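Section 5: Fitting and Setting Up Your Millaten Fill Valve

Welcome to the fun part! By now you've unpacked the kit, read the safety page and found your water shutoff. Swapping a fill valve is one of the most satisfying small jobs in a house, and the Millaten goes in with very little fuss. Set aside a quiet Saturday morning for it if this is your first one. You'll probably be done well before lunch, and you'll hear the difference the very first time the tank refills.

Before you start

You'll need an adjustable wrench, a sponge, an old towel, a small bucket and a pair of scissors. The Skindo supply hose is packed separately in the long bag. Check that both of its rubber washers are seated in the nuts – they sometimes shake out in shipping and hide in the corner of the bag.

CAUTION: Do not use thread tape or pipe dope on any plastic thread in this kit. The washers make the seal. Tape only gets in the way and can crack the nut.

Removing the old valve

1. Turn the shutoff clockwise until it stops. If it's stiff, work it back and forth gently. Never put a wrench on an old shutoff handle.

2. Flush, and hold the handle down until the tank has emptied as far as it will go.

3. Lift off the tank lid with both hands and lay it flat on the towel, well away from where you'll be kneeling.

4. Sponge out the last of the water. Get it as dry as you can, as whatever is left will run down your sleeve in step 6.

5. Put the bucket under the supply connection and unscrew the hose from the bottom of the tank.

6. Loosen the large plastic locknut underneath while holding the old valve still from above. Lift the valve straight out.

7. Wipe around the hole, inside and out. Any grit here will cause a slow drip later.

NOTE: If the locknut won't budge, a splash of white vinegar left on it for 23 minutes usually shifts the mineral crust. (Yes, 23! Our tester Yaryna Polishchuk timed it on the crustiest nut she could find, and we've stuck with her number.)

Installing the new valve

8. Set the height. Twist the Millaten's body to unlock it, slide it up or down, then twist back until it clicks. The "CL" line must sit at least an inch above the top of the overflow pipe.

9. Push the cone washer onto the threaded shank, wide side up, and drop the valve through the hole.

10. Turn the valve so that the float can travel freely without touching the tank wall or the flush lever's arm.

11. Thread the new locknut on by hand, then add half a turn with the wrench. Stop there. It will feel too loose to anyone used to metal plumbing, and it's exactly right.

12. Clip the refill tube to the overflow pipe using the Metis clip (the little blue one). Trim the tube with scissors so it runs in an easy curve with no kinks.

13. Attach the Skindo hose, hand tight at both ends.

CAUTION: Don't push the refill tube down inside the overflow pipe. Water will siphon away and the valve will keep topping up all night long.

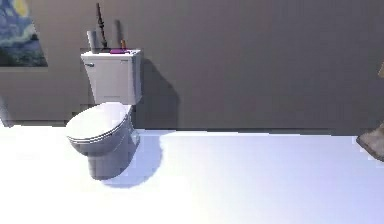 Setting the water level is where this valve really shines, so take your time and play with it a little. Open the shutoff one full turn and let the tank fill. The adjusting screw on top of the float raises the level when turned clockwise and lowers it when turned the other way. If your toilet is the two-piece kind with a short silver lever at the upper left front of the tank, like this one, look behind that corner for the arm it moves, and make sure the float stays clear of it at both the top and the bottom of its travel. Then check the chain for a tiny bit of slack, flush, and watch a complete fill before you touch the screw again.

14. Adjust until the water stops at the mark on the inside of the tank. If there isn't a mark, aim for an inch below the top of the overflow pipe.

15. Flush several more times, feeling under the tank with a dry paper towel after each fill.

16. Set the tank lid back in place gently and open the shutoff the rest of the way.

Quick checks

Fills slowly: Grit in the inlet screen. Turn off the water, remove the cap with an eighth of a turn, and rinse the screen under the faucet.

Hisses after filling: The level is set too high and water is trickling into the overflow. Lower the float a little.

Short, weak flush: The level is too low, or the chain has too much slack.

Replacement parts

Cap seal: part 33
Cone washer and locknut set: part 700
Skindo hose washers: sold in pairs with the Erdős seal pack

Keep the height gauge card in the kit box. You'll want it for Section 6, where we replace the flapper.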